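**Sim heat: shoe rack task, anyone got past the second slipper?**

**ieva_a**
Robotics club, Lalham team. We're doing the two-arm tidy task, slippers onto the rack. 623 training episodes in, 7 clean runs out of the last 91 tries. Everything else is either a miss or the arm parks itself over the table and sulks. Arnout Verschueren (our mentor) says more demos. I don't think its the demos.

**plaltex_pete**
7 out of 91 is grim, sorry. Are you randomising the start poses? We had the rack in the same spot every time and the policy just learnt the spot.

**ieva_a**
Yes randomised, rack and both slippers. Thats the trouble, sometimes one spawns half under the rack and then neither arm wants it.

**Lưu**
so reject those spawns. check overlap with the rack, if it overlaps roll again. ten lines of code

**ieva_a**
Rules say you take the start state as given on the day. If we filter in training we get stung at the heat.

**cetus_mod**
Rules say that for the heat, they don't say anything about training. You can filter what you like at home. Whether you should is another matter.

**Lưu**
exactly. learn the easy ones first, add the nasty ones back after

**plaltex_pete**
Disagree tbh. We did easy-first in January and it never recovered, froze whenever a slipper wasn't lying in the open. Had to bin 197 episodes. Mix them from the start.

**Lưu**
that's one team one time

**plaltex_pete**
One more than you've posted

**cetus_mod**
Play nice please. Ieva, what do your wrist views look like? If a gripper can't see the rack it's guessing, whatever you feed it.

**ieva_a**
Fair point, hadn't looked at them side by side. Both from the same session, Jul 2, 2024: 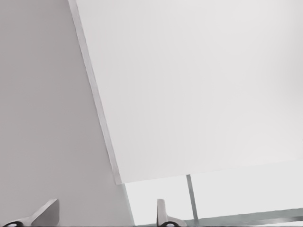
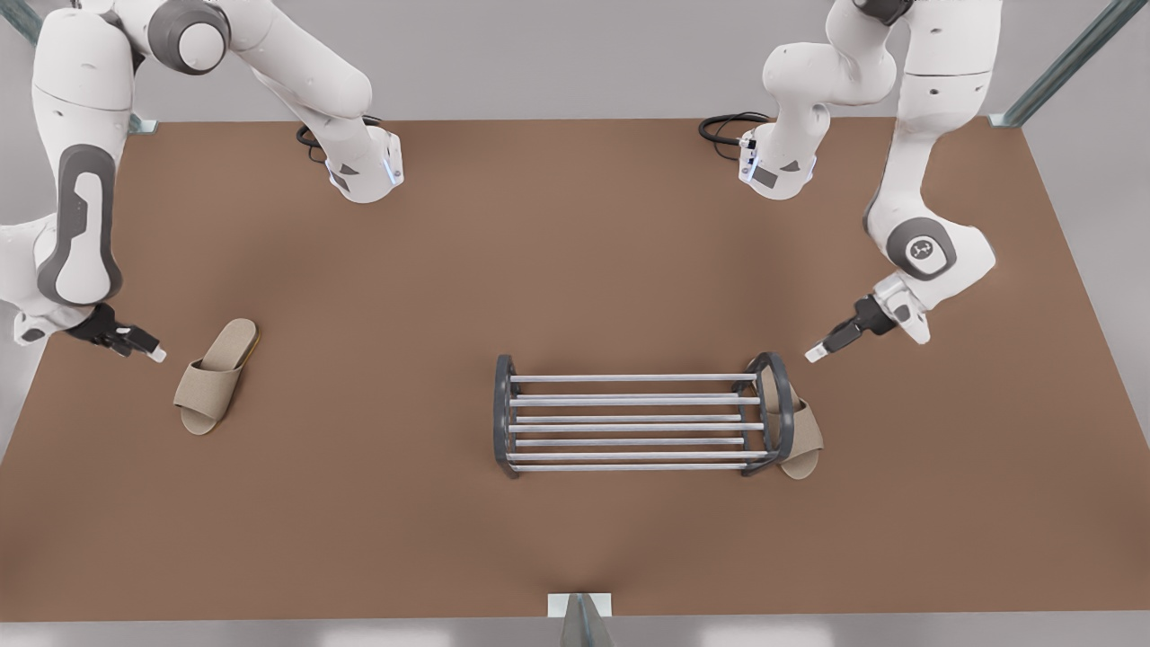
*First one is gripper view, jaws open. Second is the whole table, one slipper partly under the right end of the rack.*

**cetus_mod**
Well theres not a slipper or a rack anywhere in that first one. I'd sort that before collecting anything else.

**Lưu**
agree with mod. what are you feeding the policy, wrist views only or the overview too?

**ieva_a**
Wrist only. We dropped the overview to speed up training, Arnout's idea, he'll deny it

**plaltex_pete**
Put it back in. Slower but you'll live. Still say mix the spawns though

**ieva_a**
Ok. Overview back in, spawns mixed, running it overnight. If it still sulks I'll try Lưu's way and post both numbers

— Ieva Adomaitis, Lalham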